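Arkby canvas tote, white with green trim
Reviewed July 31, 2020

I bought this in June to replace a Hellard bag that split at the bottom. It's white canvas with a teal-green band along the rim and a thin green line down the edges of the straps. I use it for groceries and library books, 6 trips so far.

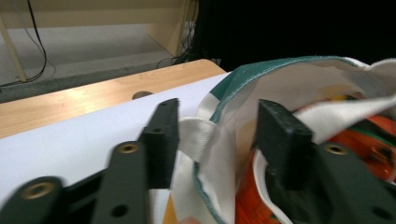
The canvas is soft, so the bag won't stand open on its own and you need a free hand to load it. Straps are long enough for my shoulder over a jacket. My one complaint is the stitching on the green band, which has gone fuzzy. No loose seams yet. Four stars. I would buy it again at the sale price.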